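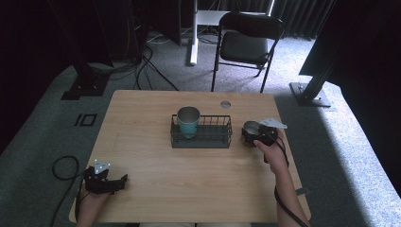
Teaching & Demonstration > Hand-held grippers > Cups into basket, right hand keeps missing the second one

18 Jun 2020

goder_pete
Hi all, second week at this and I'm stuck. Task is dead simple, cups go in the wire basket, one hand or the other, whichever is nearer. Showing it by hand with the pair of grippers, marker plates on top of both. Recorded 119 demos. Trained on the lot overnight.

First cup goes in lovely nearly every time. Second cup, the arm comes over the rim too low and clips the wire. Or it stops short and just hovers there. Dromdale arms, stock fingers, camera up top looking down.

Do I need more demos or am I doing the demos wrong? Don't want to sit there for another 2000 if the answer is no.

wirebasket
More demos. Always more demos. We had 2876 before ours stopped being silly on a similar job.

NMaluleke
Disagree with wirebasket, sorry. 119 should get you further than that on cups and a basket. Before recording anything else go back and watch how high you lift. With your own arm you lift exactly as much as you need and no more, you know where the rim is without thinking. The arm doesn't, it's a bit out every time, and a bit out on a low lift is a clip.

Lift higher than feels sensible. Feels daft. Do it anyway.
- Nomvula Maluleke

goder_pete
Just watched ten back. Yep. In the one I've got open I've got the cup barely off the table next to the basket, and then I sort of skim it over. Looks fine at speed. Looks awful frame by frame.

The other hand just hangs about at the near left corner with its fingers open the whole time, does that matter?

fanum_steve
Matters if it's different every time. Park it in the same spot. Ours learned to wave the idle arm about because I was fidgeting. Took me days to spot.

wirebasket
Still say more demos. If he's got a spread of lifts, high and low, the thing sorts itself out. You lot want every demo to be perfect and then it falls over the first time the cup is somewhere new.

NMaluleke
Spread of positions yes. Spread of bad habits no. Not the same thing.

wirebasket
ok but where do you draw the line. People hesitate, people wobble, that's real. Clean it all out and it never learns to recover

hao_user
Half with wirebasket here. I do a few on purpose where I come in wrong, stop, back off and go again. But I do them slow and I mark them so I can pull them out later. Not the same as leaving accidents in.

Other question, why by hand at all? I do everything by remote control, driving the actual arm. Can't ask it for anything it can't do because it's the arm doing it.

goder_pete
Tried remote control in February. 2 cups took me longer than a whole batch does by hand. And I was so tense I drove like my nan parks. Agree about the reach thing though, some of my wrist angles are probably a joke for the arm

Mingxuan Yin
The wrist angles are worth checking. Replay the hand path on the arm with no model at all, nothing learned, just the path. If it clips the rim on replay too then the problem is in the demo or in the calibration and more training won't touch it. Do five, choose ones with the cup on the right.

Also - where do your cables run? Mine used to tug at the wrist when I reached across, so I was fighting the cable a bit on every far reach and it showed up in the path.

goder_pete
Right one comes back down my forearm. Left one goes off across the carpet in a loop. Don't feel a tug but I'll look.

Will do the replay now, back in a bit

fanum_steve
One more while you're at it. When there's a cup stood in the basket already, do you always put the second one the same side of it? Mine got very confused when I swapped about.

goder_pete
Er. No. Wherever there was room.

NMaluleke
Pick a side for now, get it working, then mix it up.

goder_pete
Replay done. Three out of five clipped the rim with no model running, so its the path. Cups were on the right for all five. The two that cleared were ones where I'd lifted properly by accident.

Re-recording tonight, high lifts, left hand parked, second cup always to the right of the first. Keeping the old lot in a seperate folder.

wirebasket
Keep them and train on both, then tell us which one wins. I'll put money on both.

hao_user
Would read that. Post the numbers either way

goder_pete
Will do. Starting with the teal one.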